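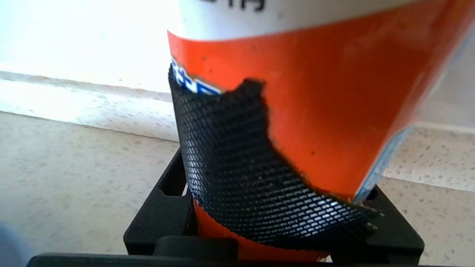 How often should we change the washing-up sponge in a kitchen that many people use?

Once a week is enough if the sponge is rinsed and squeezed out after each use, and sooner if it smells.

Dear all,

I put this question and its answer first so that those who read on the telephone can stop there. For the others, I reply now to Ermelinda's message point by point. I am sorry for the delay. I was in Flundstead until the beginning of June and I do not read the list well when I travel.

> From: Ermelinda Falcão
> To: the Jadovell kitchen list
>
> Hello everybody, three small things from me.
>
> 1. The sponge by the sink was sour again when I came at 7.30 to make coffee. Somebody had left it in the bowl in the grey water. I threw it away and opened a new packet. Can we agree how long one sponge should live?
>
> 2. I don't know what to use on the worktop. I used the spray from under the sink and then I saw that it says "not for stone". Is terrazzo stone? I stopped in any case.
>
> 3. There are sticky rings on the shelf where the tins and tubs stand. I wiped the shelf, and the next day the rings were back, so I think the dirt is on the tubs themselves.
>
> Also, whoever made the Jello, please finish it or take it home.
>
> Ermelinda

On the first point, I have told you my opinion already, but I want to add how to rinse. Many people hold the sponge under the tap for a moment and put it down, and the soap stays in the middle. A foam sponge must be squeezed several times under the running water, until what comes out has no more foam in it. Then squeeze it one last time away from the tap and stand it on its side in the holder. If it lies flat, the under part stays wet all night.

I do not recommend the microwave. My sister does it and she is content, but ours is old and I would not like to leave a sponge in it with people going in and out.

Please keep two sponges, one for plates and cups, and one for the sink and the worktop. When the plate sponge becomes tired it can be moved to the worktop for its last days. You can cut a corner from it, so that everyone sees which one it is.

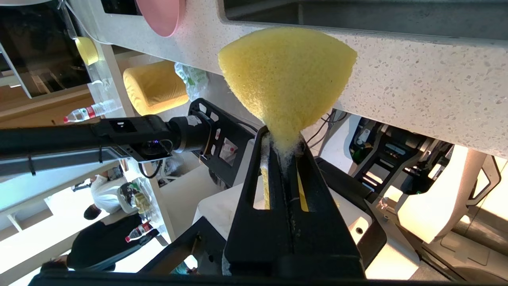

The amount of liquid is another matter. We use too much of it. A few drops on a wet sponge are sufficient for the cups, and if the foam is still coming after the third plate there is no need to add more. I bought a 415 ml bottle at Antunes and I would like it to last longer than the previous one, which was finished in 11 days.

On the second point, Ermelinda, you did well to stop. Terrazzo is made of small pieces of stone, very often marble, set in cement or in resin. We don't know which kind we have, so it is better to treat it as the delicate one. This means no vinegar, no lemon, no descaler and no powder that scratches. Warm water with a little washing-up liquid is good for every day. Afterwards go over it with clean water and dry it with a cloth, otherwise it becomes dull and one thinks it is damaged when it only has old soap on it. For coffee and tomato, wipe immediately. The speckles hide the drops very well, and I find them best with my hand.

On the third point I agree with you. It is the tubs. When the outside of a tub is sticky, it is best to wipe it all around with a damp cloth, then the bottom, and then the shelf last. Do not soak the ones with paper labels. The label comes off and after that we don't know what is inside nor until when it is good. If there is old glue from a price ticket, a little cooking oil on kitchen paper removes it after some minutes, and then you wash away the oil with soap.

I propose also that we put a tray on that shelf. The tray can go in the sink when it is dirty, and the shelf stays clean. Antunes has one that is 84 cm long. I have not measured the shelf, so if somebody is there this afternoon with a tape, please write the length to me before I buy it.

The Jello is not mine.

One more question, to which I don't have the answer: where do we put the used dishcloths now that the hook has fallen? I found two of them on the window handle and I took them home to wash. They will be back tomorrow morning.

With kind regards,
Estíbaliz Pacheco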